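Speaker notes: Do we need another dashboard?
Kelly Andrade, operations evening, October 6, 2022

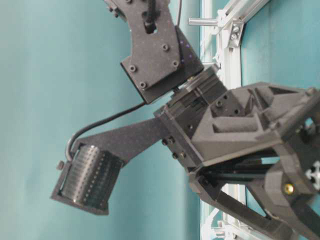

Dark gray arm against a pale teal wall.

Start slow. Ask who opened a dashboard this morning. Then ask who changed anything after looking at it. Wait. Let it get uncomfortable.

Climamia story: 37 charts on one screen, all green, and the customers were leaving anyway. Reinaldo Rangel found out by reading the complaint emails. Took him an afternoon.

Next slide. The vendor claim is that teams with live numbers decide faster. Maybe. I asked Stadex for the study and got a brochure. Say this without smirking.

Survey: 1000 forms sent out, 100 came back. People who answer surveys about dashboards tend to like dashboards – don't let the room skip past that. If Gervásio objects, let him. He has a fair point about the warehouse, where the stock screen does get used.

What I would try: turn one off and tell no one. See who calls. Nayara did this in November and got one call, from the person who built it.

Don't promise savings. I don't have a number I trust.

Questions. Welington has the second mic. Stop at nine, they lock the side door.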